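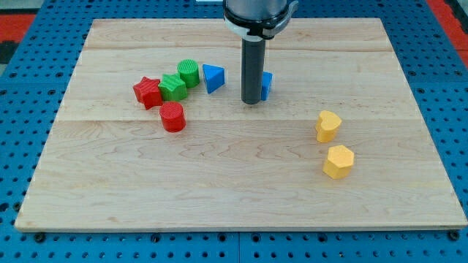
Seltdale Spoken Recipes

Version 3, updated February

Welcome! Seltdale Spoken Recipes is a collection of home cooking instructions given out loud, typed up word for word and then tidied into a form you can search. There are 3788 recordings in all, and 3628 of them have a finished transcript. The rest are still waiting their turn, mostly because two people were talking at once and we want to do them justice.

I started this after trying to write down my aunt's lentil soup. She told me to add water "until it looks cross", and I realised that no cookbook I owned had anything half as useful in it. People say wonderful things when they explain food to someone they like, and I wanted a lot more of it!

What's in the download

recordings/ – sound files, one per recipe, named by recipe number
transcripts/ – plain text, same numbers
recipes.csv – one row per recipe, with the columns listed further down
glossary.txt – 485 local and family words for dishes, tools and amounts
CHANGES.txt – what moved between versions

Columns in recipes.csv

id: the recipe number
title: whatever the speaker called it, spelling left alone
town: Seltdale, Pedport or Prurnum
course: soup, main, bread, pudding, preserve, drink, other
amounts: yes if the speaker gave any weights or measures, otherwise no
taught_by: mother, neighbour, school, packet and so on, in the speaker's words
length: in seconds

The amounts column is my favourite. Filter it to "no" and read ten in a row. You get handfuls, teacups, "the blue jug", and one bread that is kneaded for as long as the shipping forecast lasts.

How it was gathered

Speakers were asked one thing: tell me how you make it, as if I were going to cook it tonight. We didn't interrupt, apart from asking people to say the name of the dish again at the end. Remigiusz Brzozowska did nearly all of the Pedport recordings, and they are the best sounding of the lot (he shut the kitchen window, I kept forgetting). Jagadeesh Iyengar put the glossary together and is still adding to it, so do write to him if your family has a word for the crusty bit at the bottom of the rice pan. He has eleven so far.

Every speaker agreed to their recording being shared. Surnames and street names have been bleeped in the sound and replaced with [name] or [street] in the text.

Known problems

Puddings are over-represented. We asked for anything and people gave us crumble.
Prurnum is thin on bread – the baker there is very good.
Recipes 3000 and up use the newer course labels, so "preserve" covers both jam and pickle. Before that, pickles sit under "other".
Oven temperatures are a mix of gas marks, Celsius and "hot". We haven't converted any of them.
Nothing has been tested for food safety. Please check bottling and curing times somewhere reliable before you try them.

Using it

Free for study, teaching and cooking your tea. If you print a recipe, please credit it as "Seltdale Spoken Recipes" with the recipe number. The text is read in happily by any spreadsheet; choose UTF-8 when it asks or the accents go funny.

Next up is the Wasilewska notebook, a handwritten book of preserves which three of the Pedport speakers learned from. The first pages are typed and I can't wait to put them beside the recordings. There's a plum one.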